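Zula Assistenzarm für Pausenräume und Stationsküchen

Mit dem Assistenzarm Zula bietet Wistmont eine Lösung für Einrichtungen, in denen Geschirr, Becher und Kleinteile über den Tag hinweg von Hand sortiert und abgeräumt werden. Das Gerät übernimmt das Aufnehmen und Umsetzen leichter Gegenstände an einem festen Tischplatz. Die Entscheidung, was wohin gehört, verbleibt beim Personal – sie wird einmal je Standort festgelegt und kann jederzeit geändert werden.

Für die Beschäftigten verschiebt sich damit vor allem der Tagesablauf. In der Betriebsgastronomie Darari entfielen vor der Einführung etwa 40 Minuten je Schicht auf das Abräumen der Tische. Diese Zeit steht nun für die Ausgabe und die Betreuung der Gäste zur Verfügung. Stellen wurden im Zuge der Umstellung nicht gestrichen; zwei Mitarbeiterinnen haben die Einrichtung und tägliche Prüfung des Arms übernommen.
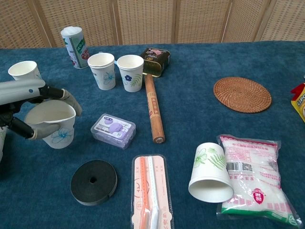

Pappbecher stellen an die Greifkraft besondere Anforderungen, da sie bei zu festem Griff nachgeben. Die mehrfingrige Hand lässt sich daher in 30 Stufen einstellen. Tischplätze mit gemischtem Inhalt, etwa Kartons, Beuteln und flachen Verpackungen, werden bei der Inbetriebnahme gemeinsam mit dem Personal eingelernt.

Lieferumfang: Arm mit Hand, Steuereinheit Ross, Tischbefestigung, Bedienungsanleitung in deutscher Sprache. Eine Einweisung für bis zu acht Personen ist im Preis enthalten. Die Lieferzeit beträgt derzeit 66 Werktage.

»Die Kolleginnen und Kollegen sollten vor der Bestellung beteiligt werden«, empfiehlt Karine Sandhu, Leiterin Anwendungsberatung bei Wistmont. Auf Wunsch stellen wir der Arbeitnehmervertretung die Unterlagen zur Gefährdungsbeurteilung vorab zur Verfügung – auch in gedruckter Form. Anfragen zu Vorführterminen richten Sie bitte schriftlich an die Anwendungsberatung.

Stand: Dienstag, 2. August 2022

30 Mal geteilt
2 Kommentare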